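Search tips Type a keyword

Workshop Tips > Bench Setup

Recording letter-block demonstrations on a two-arm bench

Shares 20 Comments 5

These notes cover the tray spelling task as it is recorded at the Powell bench. They assume the arms are calibrated, the Netivow recorder is installed and the operator has already finished the basic teleoperation sessions. Most of the tips deal with the table. Bad demonstrations usually start there, well before the arms move.

Prepare the table

Wipe the top before the first episode and again after a break. Dust shows up in the camera view as low-contrast specks, and grit under the tray makes it pivot when a finger touches the rim.

If the work surface is made of two panels, check the seam with a fingertip. A step high enough to feel is high enough to catch a sliding block. Loosen the clamps, level the panels and tighten them again. Clear tape over the ends of the seam is fine, provided it is pressed flat. Replace any piece with a lifted corner.

Keep the parts for other tasks in clear bags and line them up along the far edge, outside the reach of both grippers. The bags may stay there for the whole batch. Do not tidy them between episodes unless something has slid forward. Some variation in the background is useful to the model – a bag in the working area is not.

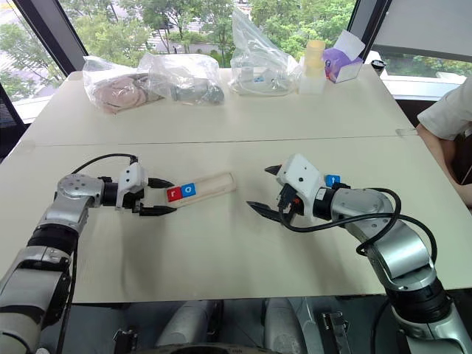

Start poses should vary, within limits. Turn the tray a little between episodes and move it a little left or right of center. Operators who are told to "vary it" tend to alternate between two positions they like, so the Clomis sheet gives a new pose for each episode. Follow the sheet even where the pose looks awkward. If a pose cannot be reached without the forearm touching the table, mark it as unreachable and go to the next line.

Lay loose blocks flat, letter side up, with at least one finger width of clear space on two opposite sides. A block pushed against the tray rim cannot be gripped squarely, and the recovery motion that follows teaches the model a habit nobody wants. Recovery episodes are recorded separately under their own label.

Light

Windows behind the bench are the main source of trouble. Auto exposure reads the bright glass and darkens the tabletop, and the difference between a blue block and its shadow gets small. Fix the exposure manually with the tray in place, then leave it alone until the batch is finished.

Lower a blind over the part of the window nearest the sun. Set it once per batch. A blind that moves in the middle of an episode changes every shadow on the table, and the episode has to be thrown out.

White gripper housings can clip in direct light. If the screw holes on the housing are no longer visible on the monitor, reduce exposure by one step.

Cables

Route the gripper cables over the elbow with enough slack for full wrist rotation. Test this by driving each wrist to both limits with the table clear. A cable that pulls tight near the limit adds a small force the operator will correct for without noticing, and the correction ends up in the data.

Slack has a limit too. A loop that swings below the wrist will sooner or later sweep a block. Use hook-and-loop ties. Zip ties have to be cut every time a gripper is changed, and the cutters end up near the insulation.

Running the episode

Open both grippers fully before pressing record. The recorder stores the first state as the start state, and a half-closed finger there will be copied.

Move at a steady speed. Slow down for the last part of the approach, close, wait a moment, then lift. Long pauses elsewhere should be avoided. If you need to think, stop the recording and discard.

Place blocks from left to right in the order given on the sheet. Seat each one against its neighbor before releasing. A gap between letters counts as a fault even when the word can be read.
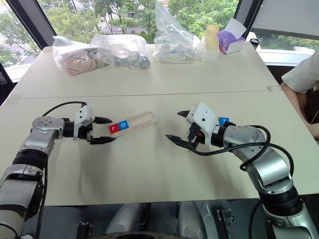 Use the arm on the same side as the block unless the sheet calls for a handover. Crossing one arm over the other hides the tray from the head camera, and a hidden tray is of little use for training. The idle arm stays open and still. Operators often let it drift, particularly late in a session, so glance at it between placements.

Anyone seated beside the table should keep hands off the top while the recorder is running. Resets are done by hand after the stop tone. An arm in view at the edge is acceptable. A hand reaching over the panel is grounds for discarding the episode.

Checking the batch

Our target is 800 episodes per batch. The last one closed at 790 usable after review, the rest being lost to a blind that was moved and a loose connector. Review at double speed, head camera first, then the wrist cameras. Write the reason for each rejection in the Prollon log in plain words. "Bad" is no help to the person fixing the bench.

Keep rejected episodes in a separate folder until the batch is signed off. Deleting them early makes it hard to trace a fault that only becomes obvious later – a slowly loosening fingertip, for example.

Fingertips

Check the fingertip screws at the start of each session and whenever a block slips twice in a row. Clean the pads with a dry cloth. Solvent leaves some pad materials slick for a while, and grip force will be off until it clears.

Replace pads in pairs and note the episode number in the log.

5 comments – sign in to read

Contact | Copyright Powell Workshop Notes | Back to top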